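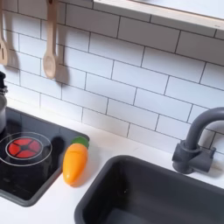

In-ho Seo wrote to us before the listing went up to say that every grout reviver he had ever bought was white emulsion in a smaller bottle, and could we please explain why Wistex would be any different. Fair enough. We asked the supplier the same thing and got a brochure.

Wistex Grout Colour, Dark Grey, 320 ml
Stock no. 2594
Also sold in white and sand

Brullow, who make it, say it "transforms tired walls in minutes". It doesn't. You will spend most of an evening on your knees or leaning over a worktop, and then you will wait overnight. What it does do is put an even colour over cement grout that is stained but sound. If yours is crumbling, save your money and rake it out.

Why dark grey? Mostly because white grout behind a hob looks grubby by October whatever you put on it. Grey hides tea and tomato. It also shows up every wobble in the spacing, so look hard at your tiling before you commit. Going back to white takes more coats than we had patience for.

Using it
Scrub the joints with sugar soap, rinse and leave until bone dry. Shake the bottle. Run the sponge tip along a short stretch and wipe the tile faces with a damp cloth before the colour grabs. Give it 2 coats. Keep steam and splashes off until the next day.

Suitable for: glazed ceramic and porcelain walls.
Not suitable for: unglazed tile, natural stone, silicone, shower floors. The label says shower floors are fine. Ours was patchy by the second month and we won't sell it for that.

About the "3000 wipes" on the front: we asked how that was tested and are still waiting. Treat it as decoration.

Ziver do a similar pen which costs less and dries out faster. For a single cracked-looking corner, buy the pen.

Customer remarks
Eun-seong Ha: Colour is good, cap is dreadful. Stand it upright or you'll be cleaning the cupboard as well.
Yook: Darker than the swatch. Try it behind the bread bin first.

Unopened bottles can come back to us for a refund. Opened ones can't.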